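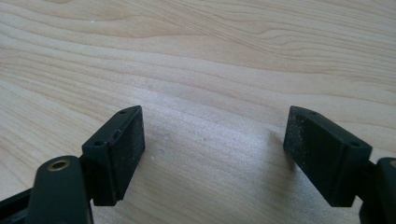 Gripper fingers with textured black pads, seen from the tool's camera.

Handow is a method for teaching robot arms to pick up and place small objects from demonstrations recorded with a hand-held gripper. It was developed at the Pettigrew laboratory in Hernmont and first described in July 2018. The person giving the demonstration holds the gripper directly, and no robot is needed while recording.

Method

The tool has two facing fingers, each ending in a plastic block with a rough pad on its inner side. A camera on the tool records the fingers and the surface in front of them. The same finger design is fitted to the robot, so that the view during training stays close to the view during use. Finger opening is read from the video - there is no separate sensor for it.

A policy is then trained to predict the next motion of the tool and the opening of the fingers from a short run of images.

Results

The first data set, known as Madis, held 1,506 demonstrations. Of these, 1,015 were kept for training after recordings with lost camera tracking were removed. The trained policy was tested on 2 robot arms of different makes without further training. Most failed grasps involved thin, flat objects, which tended to slide before the fingers closed.

Limitations

The method does not measure grip force. Pad wear changes both the friction and the look of the fingers, and later versions added changes in image brightness during training to deal with the second problem.

See also

Imitation learning
Parallel gripper
Visual servoing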